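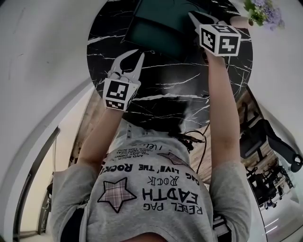

Round table, Pulcombe room: surface, shelves, wall
December 2022
Filed under: Workshop Notes / Rooms & Furniture
4 min read

Carrying on from the last entry on the marble table. Salim asked for the surface work and the room jobs to go in one place, so both are below, surface first.

The top is black with thin white and grey veins and a high gloss. We still have no paperwork for it. Upendo rang the Kunton showroom to ask what finish it left the factory with and they could only say that it was "polished, possibly sealed". I am treating it as unsealed until we know better. No vinegar, no lemon cleaner, none of the bathroom spray from under the sink.

Cleaned with warm water and a drop of washing-up liquid, wrung-out cloth, then a clean cloth with plain water, then dried straight away with a tea towel. The drying is what makes the difference on this table. I left one patch to dry by itself and it came up with a grey bloom you could see from the doorway. Went over it again and it cleared.

Water test near the rim, on the side away from the flowers: a teaspoon of water left for 15 minutes and wiped off. Slight darkening on a pale vein, no change I could see in the black. The vein had gone back to normal by the time I had made tea. That suggests there is some sealer left but not much of it, or that it is worn in places. Salim thinks one test spot tells us very little and he is right. More spots next time, including the middle, where most of the wiping happens.

Cosavden wax: tried on a patch by the rim. Goes on cloudy, buffs off well enough, but the patch is now a shade deeper than the stone next to it and takes fingerprints worse than before. Don't extend it. I will take it off with the soap and water, and if that doesn't shift it I'll ask Arnardóttir what they use at the stone yard. Batch 291 on the tin, in case anyone opens the other one and gets a different result.

Things sliding. The flat green piece with the rim moves very easily on the gloss. Leaning across to put it at the far side, you tend to push it the last bit instead of lifting it, and then it goes further than you meant. I want to stop doing that, partly for the edge and partly for fine scratches. Put felt on the underside and tried again. It still slides but quietly and it no longer grates if there is a crumb under it. Rubber dots hold it better. Upendo has seen rubber leave a ring on pale stone, so we are staying with felt until someone can show otherwise.
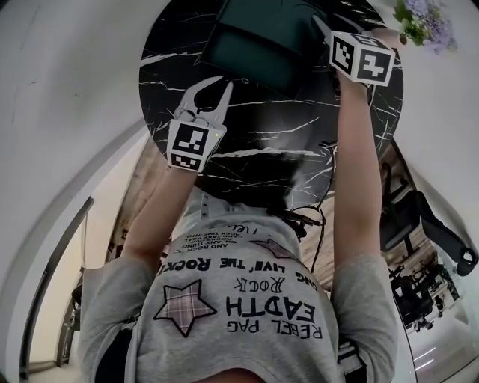 Reach is the other thing. With the body leaning over the near edge I can work comfortably up to the middle of the table. Beyond that I am resting my weight on the rim, and the table doesn't like it. It rocks slightly towards whoever is leaning. Checked the foot and it is sitting on a low bit of floor. A folded card cured it for the morning and had squashed flat by the afternoon. Need a proper plastic shim from the tin in the store. Do the table first, then mark the position of the foot with a bit of tape, otherwise the next person to sweep will shift it and we start again.

For wiping, walk round it. Do the near half, move to the other side, do that half. It is slower to write down than to do. Long sleeves rolled up or not worn, they drag through the wet part.

Flowers. They are staying near the table because everyone likes them, but I have asked for them to be kept off the top itself. Petals were dropping on the marble last week and one had stuck down under the cloth and left a faint purple smear. It came off with soap. The beige container can have a saucer under it too.

Shelves next. They are empty at the moment, which is the time to clean them, and I'd ask people not to put anything back until that's been done. The paint on the ledges is the same white as the wall, or near enough that you can't see the dust unless you put your head down level with the ledge. Wiped the lowest with a damp cloth and the cloth came away grey. Start at the top and work down. I did it the wrong way round.

Depth of the ledges is not enough for the big box files. Upendo measured one of the files at 40 cm on the long side and it would stick out over the edge. They can go sideways, or they can go in the store. Cloths, felt, the level and the tea towels can live on the shelves. Wax and anything else in a tin stays in the store with the lid on.

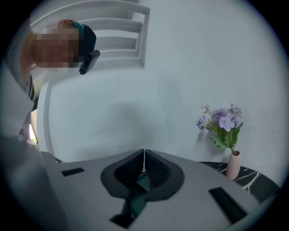 Wall. A few scuffs and thin streaks low down, and some small smudges further along by the flowers. Tried a dry sponge first, which took the lightest ones. A damp sponge took a bit more but it also left a shiny patch where I rubbed too hard, so go gently, the paint is matt and shows it. The scuffs that are left will need touching up. We have half a pot of white in the store with no label on it. Paint a bit of card with it and hold it up against the wall before it goes anywhere near a brush on the wall itself. The surface is slightly uneven anyway and a small roller will hide a repair better than a brush.

Still to do:
- take the Cosavden patch off
- water test in the middle and on a wide vein
- shim under the foot, tape round it
- rest of the shelves, top down
- card test with the unlabelled white
- saucer for the flowers

Salim has the felt and the good scissors. I have the level at my bench. If the showroom rings back about the finish, write what they say on the next page with the name of whoever you spoke to.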